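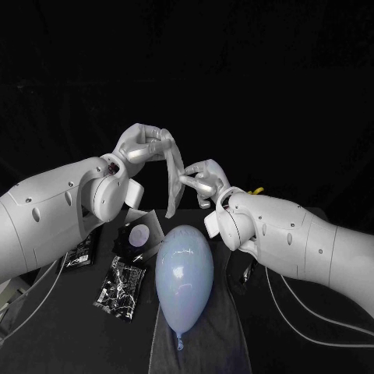
The final exercise in the fall robotics elective at Jendville Technical College is called the soft bench, and most teams fail it at least once. Everything before it uses wooden blocks and steel pins, which stay where they are put. On the soft bench the two arms have to deal with things that bend, slide or burst. A pale blue balloon lies on a gray cloth, and over it both hands have hold of one thin, see-through sheet, each pinching it between finger and thumb. The sheet hangs in folds, and the folds are what students lose sleep over. A camera has trouble finding the edge of something it can see through, and the shape changes every time either hand moves.

The elective is in its second year. It grew out of an after-hours club that met in the old drafting room on the Lamont campus, and it still has some of the club's habits. Teams pick their own names. Snacks stay in the hallway. Anyone who leaves the control software running overnight cleans the bench on Monday.

Students come to it from several programs. Last year's group included machinists, two nursing students and a man retraining after a long stretch in a print shop. The only requirements are an introductory programming course and a safety test, which has to be passed before anyone gets a login. The test covers the emergency stop, the marked floor area and what to do when an arm does something unexpected. The answer to that last one is to step back first and read the log afterward.

Each team works through 9 bench tasks over the semester. The early ones are short: pick up a block, put it down, hand it from the left side to the right. By the middle of the term the arms are working together, with one steadying an object for the other. The last 2 tasks belong to the soft bench. In one, a film or tissue has to be lifted and spread without tearing. In the other, something light and round has to be covered and then uncovered without being pushed away.

Students teach the moves by guiding the arms through them by remote control, then use those recordings to train a program that tries the move alone. The recording is slow work. One team, Trastell, logged 656 recordings before its program was ready for grading, and threw out 259 of them. Some had been spoiled by a slipped grip. Others were fine as far as the task went, but the operator had paused halfway to think, and the program had learned to pause too.

"We kept waiting for it to move," a member of the team said. "Then we watched our own recordings and saw that we'd taught it to wait."

The rival team, Gestar, took a different route. Its members spent most of October agreeing on how the job should be done before they recorded any of it. They settled on a rule that the left hand always grips first and does not move again until the right hand has its corner. It made their runs slower and much easier to compare. When a run went wrong, they could usually find the step where it happened.

Grading is done in person. A team gets three tries at each task, and the best one counts. The instructors score whether the job was finished, whether anything was damaged and whether a hand had to come near the stop button. Speed is recorded and carries no points. That was changed after the first year, when teams pushed their arms so fast that most of a class session went to resetting the table.

A written report counts for as much as the demonstration. It has to include at least one failure, with the team's best account of the cause. Instructors say these are the pages they read first. One of last year's reports spent four pages on a sheet of film that clung to a fingertip and would not let go. The team tried opening the fingers wider, then opening them more slowly. Finally they added a small roll of the wrist, and the next team borrowed it.

The college plans to run the course again in August, with room for one more team. The drafting room has a single bench, so the new group will get the evening hours, from six o'clock until the building closes. Sign-up is through the Lamont campus office, and the safety test is given during the first week.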